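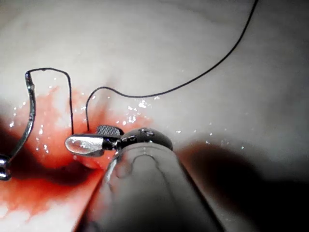

On 11th June Ketsara Ongart wrote:

> Does anyone still have the first Zunden record, the one with the long version of "Amine" on it? My copy skips all the way through side two and the download people sell now has a different mix. The drums are way too loud and the organ is gone. Also, was there ever a second guitarist? My brother swears there was.

Hi Ketsara and all,

I do have it, and I played it last night to be sure (twice, my poor neighbors). The long "Amine" is the one with the organ intro – it goes on forever and I love every second of it! Mine is the plain sleeve pressing with Doltasix on the label, so if you go looking for one, check for that. The later one on Kamolrat has the short version, same cover, and a lot of sellers mix them up. I paid 40 dollars for mine at a record fair, which felt like a lot back then.

Your brother is right, by the way. Prapai played second guitar on the fall tour, and I saw them in November in a room that held maybe 54 people if everybody breathed in. They did "Amine" as the encore and it fell apart halfway, then they started it over and it was huge. I don't think Prapai is on the record at all, but Montri would know better than me – Montri, are you still reading the list?

I can make you a transfer of side two this weekend if you don't mind a little crackle. It runs 23 minutes and the last song has a pop near the end that I never could clean off. Just send me your address again, I lost it when I switched computers.

Orathai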